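**September, bench notes, bowl off the wire stand**

Started 2 pm, with Guido on the laptop and me on the stop button. Adelmo came by later and had opinions.

Where we stand: the claim on the whiteboard is that the arm can take the blue bowl off the wire stand unattended, any tilt, 70 tries without a miss. Dario wrote that, and Dario was not in the room when I asked what counts as a miss. I want it on paper before we tell Thomas he can have his Saturday-morning-demo budget. My definition, for now:

- bowl leaves the stand and stays in the fingers until the arm stops
- stand stays on the table, on its feet
- no hand touches anything between start and stop

By that definition I don't believe 70. I'd be pleased with half.

Setup is the same as last entry except for the new finger pads (Triston, the soft ones) and the grip force limit, which Guido had left at 2000 in the config. No idea what unit that is. The Fisberg driver docs say "counts" and leave it there. I set it to 1000 and wrote the old value in the comment so we can argue later. I also went back to the slow approach. Guido thinks slow is a waste of an afternoon. It may be, but I can follow slow with my eyes and I can't follow fast. 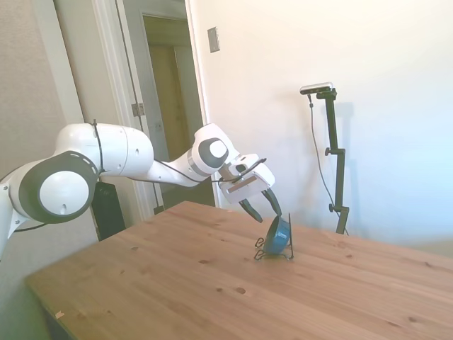 *Approach from behind the rim, fingers open, bowl on its side in the stand.*

What bothers me about this approach is the rim. The plan is one finger inside the bowl and one outside, pinch the wall, lift. Fine on a bowl sitting flat. With the bowl tilted like this the rim is an edge seen from a bad angle, and the depth reading on anything that shiny is poor. I dumped the points from the stand sensor and the near side of the bowl is mostly holes. Guido's code fills the holes with a fitted circle and then plans against the circle. So the arm isn't going to the bowl, it's going to where a circle would be if the circle fit were good. Sometimes it is good. I'd like to see a number for how often.

Asked Guido for the fit error per try. It isn't logged. Sandro had a branch that logged it, before the Corkeo library update, and the branch no longer builds. Of course.

Second worry is the stand. It's bent wire and weighs nothing. If the outside finger comes in low it can catch a wire, and then we lift bowl and stand together, or drag the lot. The planner doesn't know the stand exists. It isn't in the collision model at all, only the table plane and the walls. Adelmo's answer to this was "so it misses the wire." I asked what makes it miss the wire. He said it usually does.

I could model the stand as a box. Too big a box and there's no legal grasp left. Too small and we're back where we are. Guido wants to scan it with the wrist camera and mesh it, and I think we'll spend a week on that and end up with a lumpy mesh and the same problem. A cheaper test: clamp the stand down and see whether the results change. If they do, the stand matters and we have to deal with it. If they don't, I'll shut up about it. 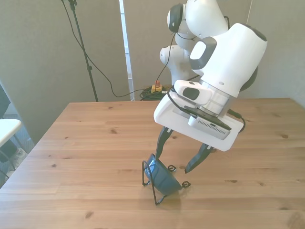

The other thing I keep coming back to is contact. We have no touch sensing in the fingers, so the only sign that a fingertip has met the rim is the joint current going up a bit. Slow approach gives a bit of a bump in the plot. Fast approach, I can't tell it from noise. Sandro says he can. I've asked him to mark the contact on five plots without seeing the video, and then we'll compare. He hasn't said yes.

Small stuff:

- Ferraro cable clips are junk, they let go when the elbow folds. Use the hook-and-loop ones.
- Config file now in the shared folder. Please don't edit the copy on the desktop. Guido, this means you.
- Wrist camera calibration is from before the pads went on. Shouldn't matter. Redo it anyway.
- Adelmo wants a rubber bowl to compare. OK by me if he buys it.

For next time:

1. Get the circle fit error into the log, even if it's a print statement.
2. Clamp test on the stand, same tilts as now, same force limit.
3. Write down the tilts. "Any tilt" currently means the ones Dario happened to set up by hand.
4. Agree on the definition of a miss with Dario before anybody counts.

I've rubbed the 70 off the whiteboard and put a question mark there. Dario can put it back when there's a log file to go with it. Left the force limit at 1000.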